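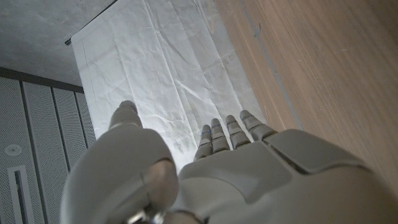
Open day at the Mendow site went ahead as planned in October, second milestone under the Salameh grant. 536 people signed up, nearly 100 of them stayed for the long session in the afternoon. The demo was the sheet task again, same as we promised in the spring plan: big white sheet, full of creases, hand reaching in over it with the fingers fanned out. We used an old sheet with smudges on it on purpose, visitors trust it more than a fresh one. Two blue lights on the fingers got more questions than the software did.

Numbers from the day. 90 runs logged, 17 stopped by the operator. Most stops were in the first hour, before we slowed the approach. Logs are with Stikia, they will send a breakdown by type of stop, not in yet.

What went less well: talk started late, sound bad at the back, handouts ran out before lunch. Parking. Also the Guveo planner had to be restarted twice and people noticed. We had a spare laptop ready, should of used it sooner.

Spending is inside the budget line for events. Room hire came in a bit lower then quoted, would like to move the difference to spare finger parts if thats ok with you. Need a yes or no by end of November.

Next: smaller visit for local schools, one group at a time, shorter talk. Draft schedule to follow with the Stikia breakdown.

Contact: Mendow project office | © Mendow | Back to top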